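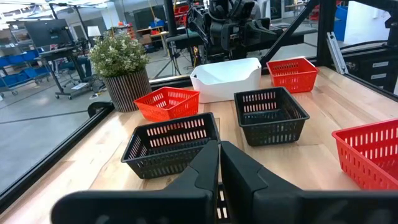 So I finally spent a whole morning on the Sokis cell, and I'm writing it all down while my hands still smell like alcohol wipes. If you've been reading since October you know this is the one I complain about most (and secretly like best).

The trouble was the grip. It would pick up a basket fine, carry it fine, and then set it down a little crooked. Malou Mikkelsen was sure it was the calibration. I was sure it was the finger pads, and I'd love to tell you I was right, but we were both sort of right, which is annoying!

Pads first. I pulled both of them off, and the left one had a shiny worn spot near the tip. New ones went on with 2 screws each, snug and then a tiny bit more. Don't crank them. I stripped one last spring and had to beg Seung-woo Joo for a tap set.

Then the wrist camera. I wiped the lens, ran the calibration at 60 percent speed, and got an offset I didn't like at all. The camera bracket had worked itself loose, just enough to wiggle if you pushed on it. Tightened that, ran it again, much nicer number.

While I was in there I went over the cables too. One zip tie was rubbing at the elbow, so I snipped it and put a velcro strap on instead (I buy the Ristutier ones, they come in a giant roll and I'll never run out).

For the test I do 40 picks with the black and red slotted baskets and the white bin mixed together. The slots are good for this, since a finger that's slightly off will catch in one and you hear it right away. The white bin has smooth walls, so that one is more about squeeze force. I had to bring the force down a notch for the new pads.

We got through all 40 with one bad placement, and that was a red basket I'd put too close to the edge. Malou wants to leave it going for over 200 before she'll call it fixed. Fair enough. I'm ordering spare pads tonight either way.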